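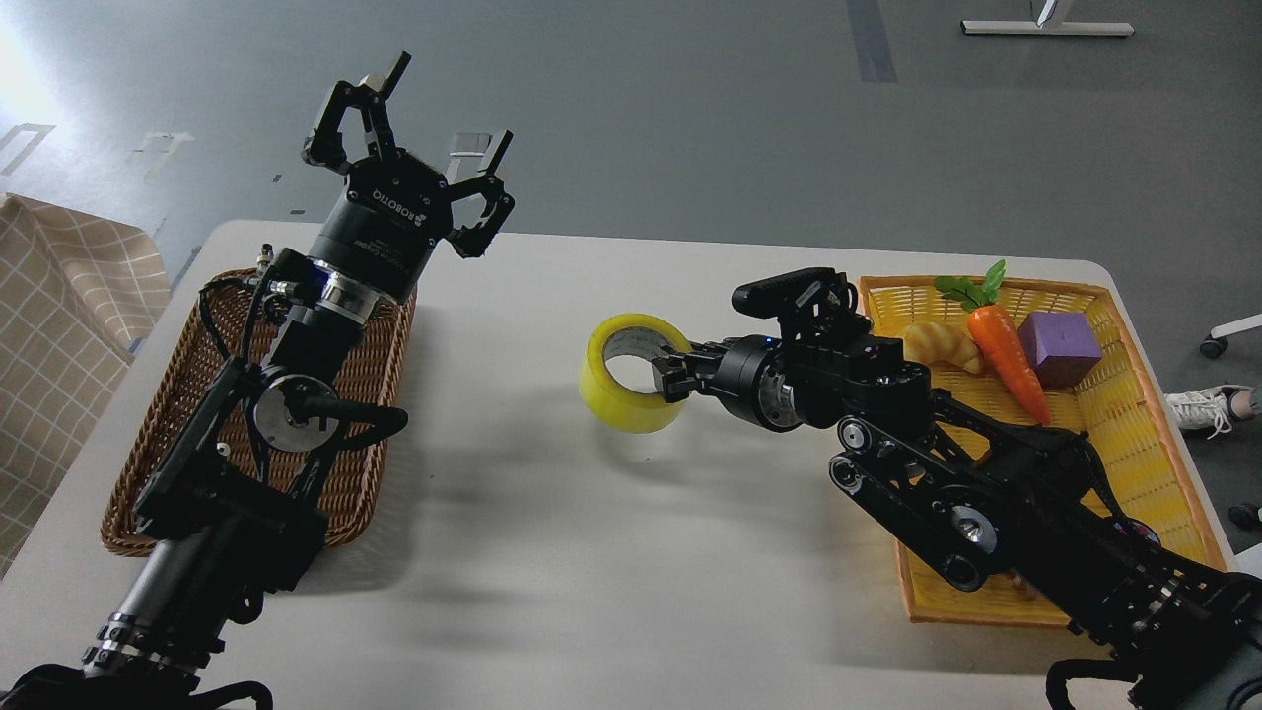 About Riltgate Players

Welcome, and thank you for stopping by to find out a little more about us!

Riltgate Players is an acting school and working theater company in the old Trummer building, just up the hill from the Allcombe bus depot. We teach acting for stage and screen to children, teens and grown-ups, and we put on our own shows as well, which means our students get to spend time around people who are rehearsing for a real audience (and who forget their lines now and then, the same as everyone else).

We started out with one Wednesday evening class in a rented room over a shoe store. The heating clanked so loudly that we had to stop scenes and wait for it to finish, and a few of our early students still say it taught them more about holding a pause than we ever did. When the Trummer building came up for lease we jumped at it, leaky skylight and all, and we have been fixing it up ever since.

Our main stage seats 295, and downstairs there is a smaller studio with 80 seats, where most of our student showcases happen. We love the studio. You can hear a whisper from the back row, and young actors who have only ever been told to speak up find out how much they can do with very little.

On the screen side, we run a camera acting course called Vutetti, which began as a summer workshop one July and was so much fun that we kept it going all year. Students learn how to hit a mark, how to play the same moment again and again without it going stale, and how to walk into an audition room and say hello like a normal person. They also put together a short reel that they can send out to agents and casting offices.

We are often asked whether you need experience to join, and the answer is no. Some of our students hope to make a living at this and some just want a couple of hours a week away from their desks, and we are very happy to have both. Every new student gets a relaxed chat with a teacher before the first class, so we can find you the right group.

To date 2,146 people have taken a class with us, and last season we gave 53 performances, from a very silly holiday pantomime to a courtroom drama that had the front row holding hands.

If you would like to visit, the lobby is open from 10 a.m. and there is usually a pot of coffee on. Come in, have a look around, and sit in on a class if one is running. We would love to meet you.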